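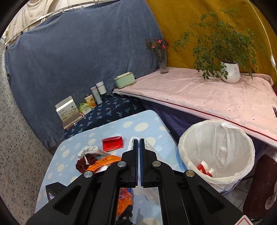

Is the Prostard 713 a good first sewing machine for someone who mostly wants to hem curtains and make covers for things?

For that sort of work it's a very good one, provided you can live with a fiddly bobbin and you don't plan on sewing much denim.

Home Reviews Sewing Kitchen Garden Contact

I've had the 713 on the end of the dining table since the spring, and I've put off writing about it because every time I sat down to do so I found there was something else I wanted to sew first. I suppose that tells you most of what you need to know! But a few of you have written in asking, so I'll try to be thorough, and you must forgive me if I wander.

My old machine was my aunt's and weighed as much as a small calf. It would go through anything, including, on one memorable afternoon, my thumbnail, and I was fond of it, but getting it down from the wardrobe took so much resolve that I'd let the mending pile up until there was nothing left to wear. So I wanted something light that could stay out. I paid £176 for the Prostard at the shop by the station, where Zeyu Wan threaded it up for me and let me run a few seams on scraps before I parted with any money. If you have a shop like that near you, do go. You learn far more from ten minutes at the pedal than from a whole evening of reading people like me.

It does 70 stitches, of which I have used six. I use straight, zigzag, the stretchy one that looks like a bolt of lightning, a blind hem, a buttonhole and (once, on a napkin) a row of little ducks. The ducks came out rather well. You choose your stitch with two buttons and a small screen, and it is the one part of the machine I'd call badly thought out, as you have to go through the numbers in order and if you overshoot you must press the other button to come back. There is a printed chart that slides out from under the base. Mine lives on the fridge now.

The straight stitch is lovely, though. It is even and quiet, and it starts gently when you touch the pedal, where my aunt's would take off like a greyhound. I've done two pairs of lined curtains on it, a set of cushion covers, more bunting than any one street could want, and a fitted cover for my daughter's play table with elastic all the way round the underside. The elastic was the job I was dreading. I set the zigzag to its widest, pinned in quarters, held my breath and stretched as I went, and it fed through without a single skipped stitch. I had to unpick one corner, but that was my pinning.

Now the bobbin. It drops in from the top under a clear lid, which ought to be easy, and the thread goes round a little curve and under a metal tongue. If it isn't properly under the tongue the machine will sew quite happily for a hand's width and then produce a great bird's nest on the back of your work. I must have done this a dozen times in the first fortnight. The knack is to put a finger on top of the bobbin to stop it turning while you give the thread a good firm tug. You feel a tiny click. The booklet shows the thread going under but says nothing about the finger.

Thick cloth is the other weakness. Two layers of denim are fine, and four are fine if you turn the wheel by hand over the lump, but a jeans hem at the side seam made it groan in a way I didn't like, so I stopped. Fanni Kozma from my Wednesday group has the next model up and says hers does jeans perfectly well, though she also says it walks across the table while it does them. I took a pair of my husband's work trousers to be done properly and felt no shame.

A word about needles and thread, as I think they matter more than people suppose. The needles in the box are all one middling size, so buy a packet of finer ones if you like lawn or lining fabric. I've been using Swati thread, which sheds very little fluff, and when I tried a cheap reel from the market the tension went to pieces straight away – I was all ready to blame the machine. It behaved itself again as soon as I put the Swati back.

The light is bright and a touch blue, and it sits a little too far left, so I still want my lamp in the evenings. The needle threader works two times out of three. The hard cover is good and sturdy and has a slot for the handle, and the pedal lead is long enough to reach the floor with a bit to spare. There is a free arm for cuffs and small trousers, which you get by sliding off the accessory box, and I'd say it's narrow enough for a child's sleeve but not for a doll's.

I did look at the Celo before buying. It is cheaper and prettier, but the one I tried rattled, and the foot lifted so little that I could hardly get a quilted mat beneath it. If you only want to take up the odd skirt it may suit you nicely. For curtains I'd pay the extra, and I'd do it again tomorrow.

Last updated: August

Comments (3)

Jessie Purves
The finger on the bobbin!! I've had mine a year and was on the point of giving it to my sister. Thank you, thank you.

Barnabás Bíró
Does the walking foot from an older Prostard fit this one? I have one in a drawer and would rather not buy another.

Anikó Vida
Barnabás, mine fitted, but I had to swap the screw for the longer one. And I'd like to see the ducks, please.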